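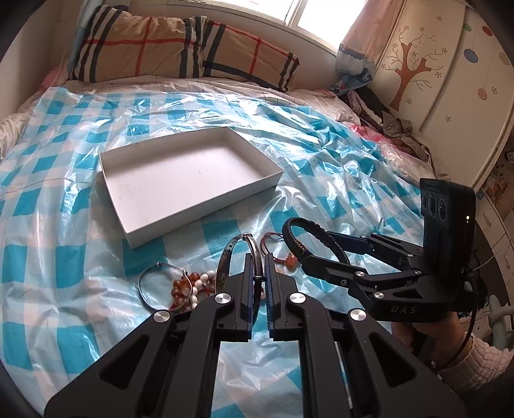 Two hand-held grippers over a bed in Stulumton, with bracelets and an open white box for the sorting task.

Dardo Jara runs demonstration collection at Worov, where manipulation policies are trained on recordings people make with hand-held grippers. The task he discussed in May was jewelry handling: pick up a bracelet or bangle, carry it to a box, release it inside. The target for the set is 3000 demonstrations.

The operator holds one gripper in each hand and does the task directly, with no arm attached. Jara's group used remote control for its earlier sets and still does for heavy parts.

"With teleoperation you get joint states from the same arm that will run the policy," he said. "With a hand-held tool you get the gripper pose and the jaw width, and you solve for the arm afterward. Some trajectories can't be reached by the arm. We filter those out before training."

The gain is speed. By Jara's account, an operator on the remote rig needed 2 minutes to place a thin bangle. The wrist had to be rotated in small steps, and the operator had little sense of contact through the controller. By hand, the same placement is a matter of seconds, and operators correct a bad approach without stopping.

Thin objects set the tolerances. "A metal bangle standing on its edge gives you a contact line and very little else," Jara said. "If the jaws close off center, it rotates. We keep those attempts if the operator recovers, and label the recovery as its own segment."

Bead strands behave differently.

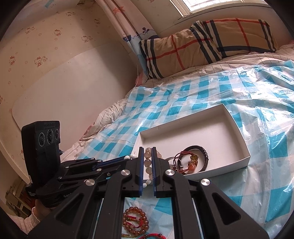

"A strand has no fixed shape, so the grasp point matters less than what the rest of it does during the lift," he said. "Cords are worse. One catches on another, and you lift two items. We ask operators to set both down and separate them with the second gripper."

Surfaces are varied on purpose. Sessions are recorded in homes, on whatever bed or table is available, and clear plastic film is accepted as a covering. Glare from the film degrades visual tracking, according to Driss Hamdy, who maintains the pose estimation code.

"Specular highlights move with the camera, and the tracker can take them for features," Hamdy said. "A patterned sheet underneath helps, up to a point. Repeated squares can produce false matches."

A new operator records 200 practice demonstrations before any are admitted to the set. Hamdy reviews pose drift on each batch, and Jara checks the segment labels every Thursday. The next set, named Rosura, will keep the same objects and add a lidded box.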